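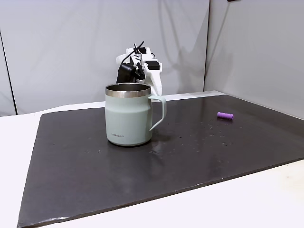

Paju tabletop cell, Lellthorpe
Monthly inspection checklist with comments
Month: May
Inspector: Aivar Ozoliņš
Start 8:10 a.m., finish 11:25 a.m.
Cycle counter at start: 3,463
Sheet number: 436

Marks used: OK = passed. ADJ = adjusted during the inspection and then passed. OPEN = still to do. N/A = not checked this month.

Sections 1 to 4 are done with the power off and the plug out. Sections 5 to 7 need power.

1. Before starting

1.1 Arm parked and program stopped from the Aken controller: OK
1.2 Plug out, tag on the plug: OK
Comment: Tag string is getting short. New tags are in the second drawer.
1.3 Last month's sheet read, open items copied over: OK
Comment: Two items carried over, the cable tie at the wrist (3.2) and the slow start of the logging program (7.3). Both are covered below.
1.4 Stop button cover in place, no cracks: OK

2. Table, board and panels

2.1 Table does not rock when pushed by hand at each corner: ADJ
Comment: Back left foot had come up half a turn. Turned down and locked. Please do not drag the table to sweep behind it. If it has to move, lift it with two people and redo 5.2 and 5.3 afterward.
2.2 Dark board flat and seated against its stops: OK
2.3 Board surface wiped with a damp cloth, then a dry one: OK
Comment: No spray cleaner on the board. It leaves a film and the mug slides when the finger touches it. Water only.
2.4 Board edges free of chips: OK
2.5 Gray wall panels upright, joints closed: OK
Comment: Pressed the clips at the corner and they held. The creases in the panel do not affect anything and do not need to be reported again.
2.6 Nothing stored on the table outside the board: ADJ
Comment: Took away a roll of tape and a hex key. The key belongs to the tool set for the gripper and I put it back there.

3. Gripper, power off

3.1 White plastic segments checked for cracks, mainly at the screw holes and at the root of the fingers: OK
Comment: Used the hand lamp and went over every hole. There is a light mark on the inside face of the lower finger. I could not feel it with a fingernail. Compare again in June.
3.2 Cable bundle has slack at full wrist turn and is not pinched: ADJ
Comment: Carried over from April. The old tie sat too close to the servo plug and pulled the thin wires sideways. Cut it off and put the new one farther back. The loop now stands up above the gripper with room to move. Turned the wrist by hand both ways and nothing caught.
3.3 Servo plugs fully seated: OK
3.4 Servo mounting screws tight: ADJ
Comment: One of four took a quarter turn. Small driver, fingertip force only. The screws go into plastic and the holes strip easily. If one spins without biting, stop and change the part.
3.5 Finger joints move freely by hand: OK
3.6 Finger pads clean and not peeling: OK
Comment: Wiped with alcohol. The pads will need changing at the next service in any case.

4. Arm joints and base, power off

4.1 Base bolts, torque mark lines still match: OK
4.2 Play at each joint, arm pushed lightly side to side: OK
Comment: A little more at the elbow than I would like, still inside the limit on the card.
4.3 Covers on all joints: OK
4.4 Grease on the base bearing: N/A
Comment: Due at 2,150 hours. See the service book for the hour count. Do not add grease early, the seal pushes the extra out onto the table.

5. Power on, no object on the board

5.1 Controller starts with no fault shown: OK
5.2 Home position, pointer meets the line on the base: OK
5.3 Touch-off at the corners of the board: ADJ
Comment: Height was low at the back left corner, which fits with the loose foot in 2.1. Ran the touch-off again after the foot was set and saved it. The old values are in the backup folder under April.
5.4 Stop button, pressed with the arm moving slowly: OK
Comment: Tested twice. The arm must be started again from the controller. Releasing the button must not start it.
5.5 Gripper opens and closes fully, no buzzing at the end of travel: OK
5.6 Servo temperature after ten minutes of open and close: OK
Comment: Warm to the back of the hand. If it is too hot to leave a hand on, switch off and mark it OPEN.

6. Handling check with objects

Objects for this check are the sage-green mug with the handle and the small purple cylinder. Keep using the same ones so the months can be compared. The mug must be empty.

6.1 Mug placed with the handle to the right, approach from behind: OK
6.2 Finger comes down beside the rim and does not strike the metal: ADJ
Comment: First try rubbed the rim lightly. Repeated after loading the new touch-off values from 5.3, which had been saved but not loaded. Clean on the next five tries. Saving and loading are separate steps in Cliltent, so check the name at the top of the window before starting.
6.3 Grip force set to the card value: OK
Comment: Card says 300 on the controller scale. Leave it there. Someone had penciled a higher number on the card and I erased it.
6.4 Mug lifted, held for one minute, set down upright: OK
6.5 Cylinder laid on its side to the right of the mug, picked up and set down: OK
Comment: It rolled a little on one release and stayed on the board. If it rolls off, check the table with a level before changing anything in the program.
6.6 Arm clears the mug while going for the cylinder: OK

7. Program and records

7.1 Program version matches the label on the controller: OK
7.2 Backup made to the shared drive: OK
7.3 Logging program starts in under a minute: OPEN
Comment: Still slow. I cleared the old logs and gained a few seconds. Asked for a bigger drive. The cell can run in the meantime, but wait for the green line before pressing start or the first cycle is not recorded.
7.4 This sheet copied into the service book: OK

Open items after this inspection
7.3 Slow start of logging program. Waiting for drive.
3.1 Mark on lower finger. Look again in June.
3.6 Finger pads. Order one set now, the last spare set was used in March.

Result: cell released for normal use.

Signed: A. Ozoliņš

Note added 2:40 p.m.: I came back after the first afternoon run. The cable tie has stayed where I put it and the table foot is still tight. Tag removed from the plug and put back in the drawer.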